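4. Fitting and levelling the table top

The Ginum table is supplied with the top and the leg frame packed separately. Unpack both parts in the room where the table will be used. Allow two people for step 3.

Before you start

Check that the fixings bag holds the hex key, the bolts and the 2 spare washers. If anything is missing, contact the Stastcombe parts desk before going further. Do not use bolts from another table, as longer ones can come through the surface.

Fixing the top

1. Lay the top face down on a blanket or the flattened carton.

2. Set the leg frame on it and line up the holes. Put in every bolt by hand and give each one 5 turns before using the key. Tighten them in diagonal pairs.

3. Lift the table by the frame and turn it upright. Do not roll it over on its legs.

Caution: Never drag the table by its top. This can loosen the inserts.

Levelling

4. Press down on each corner in turn. If the table rocks, unscrew the foot under the corner that lifts until it meets the floor, then lock it with the nut.

Note: On thick carpet, wait a day and check again — the feet will settle.

First clean

5. Peel off the protective film slowly, starting at a corner. Wipe the top with a damp cloth and a little washing-up liquid, then dry it. The matt finish should look smooth, with no film left on it. 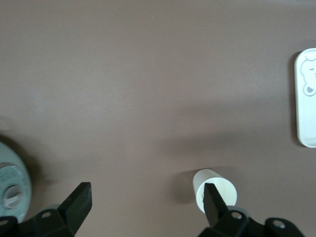

6. Leave the surface for 3 hours before putting anything heavy on it.

Caution: Do not use wax, spray polish or scouring pads. They leave shiny patches on a matt finish, and these cannot be removed.

Check the bolts again after the first month of use.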